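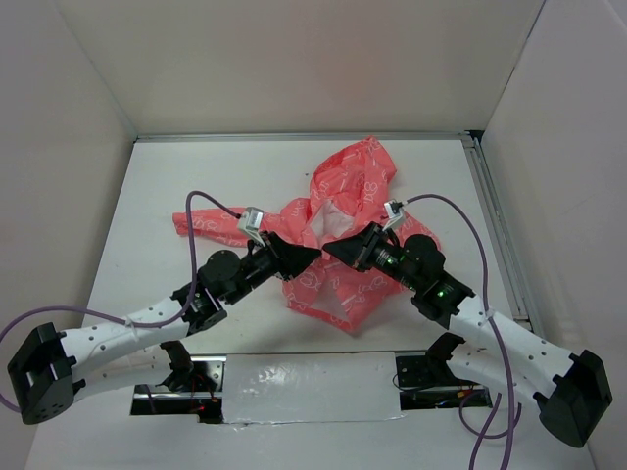 Evholm 고등교육연구실 | 2025년 1월 23일
공유 84 댓글 3

그림 1. 흰 작업 공간 바닥의 분홍색 옷과 로봇 팔 두 대.

4. 학점 인정 지연과 복학 후 수강 계획

4.1 자료

분석 대상은 Kundar 대학 교환학생 기록 1287건. 파견 전 수강 계획서, 귀국 후 성적표, 학과 심사 결과 세 가지를 학번으로 묶었다. 학번이 누락된 건은 제외했고 중도 귀국자는 남겨 두었다. 중도 귀국자를 빼면 인정 지연이 실제보다 짧게 나온다. 파견 학기 중에 과목을 바꾼 경우는 최종 계획서만 썼다. 중간본은 학과마다 보관 방식이 달라서 비교가 안 됨.

면담은 따로 23명. 귀국 직후 학생 위주이고 학과 행정 담당자도 일부 포함. 면담 장소는 Janssen관 세미나실, 일부는 전화로 했다. 전화 면담은 녹음 없이 메모만 남아 있어 인용에는 쓰지 않았다.

심사 기간은 성적표 접수일부터 학과의 최종 통보일까지로 정의한다. 접수일이 문제다. 어떤 학과는 학생이 파일을 올린 날을, 어떤 학과는 원본 우편이 도착한 날을 적는다. 전산 시스템(Gundent)에는 두 날짜가 같은 칸에 들어가 있어서 나중에 구분하기가 어려웠다. 구분이 되는 건은 파일 등록일로 통일하고 안 되는 건은 적힌 날짜 그대로 썼다. 따라서 우편 기준 학과의 심사 기간은 다소 짧게 잡혔을 가능성이 있다. 이 점은 5절에서 다시 다룬다.

4.2 지연이 생기는 지점

예상과 달랐던 부분부터. 상대 대학의 성적표 발송이 늦어서 생기는 지연은 생각보다 적었다. 접수 이후 학과 안에서 머무는 기간이 더 길다. 특히 전공 과목. 교양 과목은 국제처가 기존 대응표를 보고 바로 처리하지만 전공 과목은 담당 교수의 확인 서명이 필요하고, 방학 중에는 이 서명이 멈춘다. 11월에 접수된 건과 학기 종료 후 접수된 건을 비교하면 같은 학과, 같은 상대 대학이라도 차이가 뚜렷했다.

강의계획서 문제도 있다. 심사자는 주차별 내용을 요구하는데 상대 대학이 공개하는 것은 과목 개요 한 단락인 경우가 많다. 학생이 귀국한 뒤 메일로 자료를 요청하고, 담당 강사가 이미 바뀌었고, 답이 안 온다. 면담에서 되풀이해서 나온 이야기다. 파견 중에 자료를 모아 둔 학생은 이 단계를 거의 겪지 않았다. 안내문에는 보관하라는 문장이 있긴 하다. 다만 맨 뒤쪽, 보험 안내 다음에 있음.

대응표 갱신도 늦다. 한 번 인정된 과목은 다음 학생에게도 적용하는 것이 원칙인데, 상대 대학이 과목 코드를 바꾸면 새 과목으로 취급되어 처음부터 다시 심사한다. 내용이 그대로인데도. 행정 담당자들은 이 문제를 알고 있었고, 수작업 메모로 옛 코드와 새 코드를 연결해 두는 학과도 있었다. 메모는 공유되지 않는다. 담당자가 바뀌면 없어진다.

4.3 수강 계획에 미치는 영향

심사가 수강신청 전에 끝나지 않으면 학생은 두 가지 중 하나를 고른다. 인정될 것으로 보고 다음 단계 과목을 신청하거나, 안전하게 같은 내용의 과목을 다시 듣거나. 앞의 경우 선수과목 미이수로 신청이 막히는 일이 있었고 학과 사무실에서 수동으로 풀어 줘야 했다. 뒤의 경우는 나중에 인정 통보가 오면 중복 이수가 된다. 이때 어느 쪽 학점을 살릴지에 대한 규정은 없다. 학과 재량.

졸업이 가까운 학생일수록 다시 듣는 쪽을 택했다. 비용 부담이 적은 선택은 아니다. 한 학기를 해외에서 보내고도 이수 학점 기준으로는 제자리에 있는 셈이고, 장학금 수혜 요건이 직전 학기 인정 학점으로 계산되기 때문에 심사 지연이 장학금 탈락으로 이어진 사례도 확인하였다. 이런 사례는 기록상 따로 표시되지 않아 전체 규모는 파악하지 못했다. 면담에서만 나온다.

교환 파견을 늘리려는 대학의 논의는 대개 등록금, 항공료, 기숙사비에 맞춰져 있다. 필요한 논의이긴 하나 귀국 이후의 비용은 빠져 있다. 추가 학기 등록금, 계절학기, 늦어진 졸업. 파견 지원금을 계산할 때 이 항목을 넣은 예산안은 검토한 자료 중에는 없었다.

4.4 사전 승인 방식의 비교

일부 학과는 파견 전에 과목 인정을 조건부로 확정한다. 계획서대로 이수하고 합격 성적을 받으면 별도의 심사 없이 반영하는 방식. 이 학과들의 심사 기간은 짧았다. 단, 파견 후 과목이 폐강되거나 정원이 차서 다른 과목으로 바꾸면 사전 승인이 무효가 되고, 그 순간부터는 일반 심사와 같아진다. 변경 신청을 파견 중에도 받는 학과와 귀국 후에만 받는 학과가 나뉘었는데, 전자가 확실히 나았다. 변경 신청 양식이 영문으로만 있는 곳, 국문으로만 있는 곳이 섞여 있는 것도 사소하지만 문제로 지적됬다.

사전 승인을 택한 학과들은 규모가 작고 파견 대상 대학도 몇 곳으로 고정되어 있다. 큰 학과에 그대로 옮겼을 때 같은 결과가 나올지는 이 자료로 말하기 어렵다. 학과 특성을 통제한 추정은 표본이 갈라져 오차가 컸고 본문에는 싣지 않았다. 부록 참조.

행정 담당자 면담에서는 업무 시점의 이동을 우려하는 의견이 있었다. 심사가 귀국 후에서 파견 전으로 옮겨질 뿐 총량은 줄지 않는다는 것. 일리가 있다. 다만 파견 전 심사는 학생이 학교에 있고 교수도 학기 중이라 왕복 횟수가 적다. 서류 반려 횟수만 놓고 보면 사전 승인 학과 쪽이 낮았다. 반려 사유 기록이 비어 있는 건이 있어서 사유별 비교는 하지못했다.

Gundent에 사전 승인 항목을 추가하는 작업은 일정이 정해지지 않았다. 현재는 학과별로 엑셀 파일을 쓰고 있으며, 이 절의 사전 승인 관련 수치는 모두 그 파일에서 옮긴 것이다.

공유 84 댓글 3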